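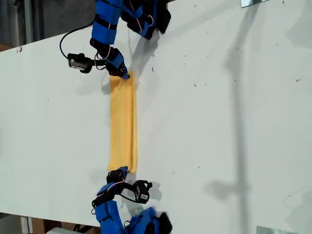

Relief pledges after a flood are announced as one number, and the number is the part of the story I trust least. In the Nirnwood case the county council said 123 local bodies had "contributed" to rebuilding. Contributed is a generous word for a group that included some bodies that had signed a letter and some that had wired money. Think of a yellow cloth bunched into a long, narrow strip on a white table: spread it out and it covers more of the table, yet there is no more cloth than before. A good deal of pledge reporting is spreading out. The same dollars appear as a grant, then as a match, then as part of the regional total.

Terms you need for this unit

Pledge: a public statement of intent. Usually unenforceable.
Commitment: a pledge with a signed agreement behind it.
Obligation: money assigned to a specific contract or payee.
Disbursement: money that has left the account.

Press releases tend to use the first and let readers hear the last. When you read "65 percent funded," find out which of the four is being counted before you write it down. 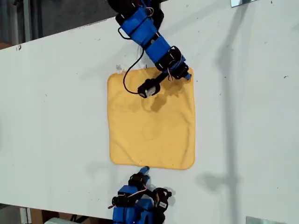

A student in the December section objected that pledges do some good even when they arrive late, as a contractor may start work on the strength of one. Fair enough, up to a point. A large contractor with a line of credit may well start. A small roofing crew in Flinmont mostly can't, and small crews did most of the house repairs there. Bring this up in section if you disagree.

Reading the Moen Fund report

Read the tables before the letter from the chair. The fund reports 3,388 households "reached." A footnote defines reached as having received cash, materials or printed information. I have asked for the split and have not seen one. Maybe it's flattering — in that case, printing it would have cost them very little.

Look also at the carry-forward line. Unspent money moves to the next year's report and is counted there as new resources.
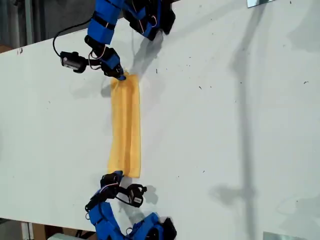

Can elected officials direct relief money to areas outside their own districts? It depends on the rules of the fund: the Nirnwood discretionary fund permits it after a declared emergency, with a cap for each member and a written request to the county office.

The cap matters. Members can announce the full amount on the day of the request, and the county office then reviews whether the project qualifies. Rejected requests go back to the member's balance. I found no case where the announcement was withdrawn. 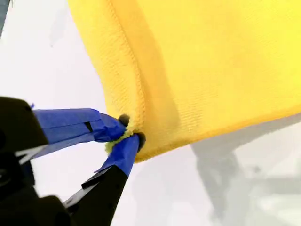 Assignment for the Fulluvent levee packet

Read the two budget statements in the packet and trace the levee repair money from announcement to payment. Use the four terms as defined in these notes. Where the documents don't let you tell a commitment from an obligation, write "unclear" and cite the page.

Keep it to 2 pages. I'll take off points for any total you copy without saying who added it up.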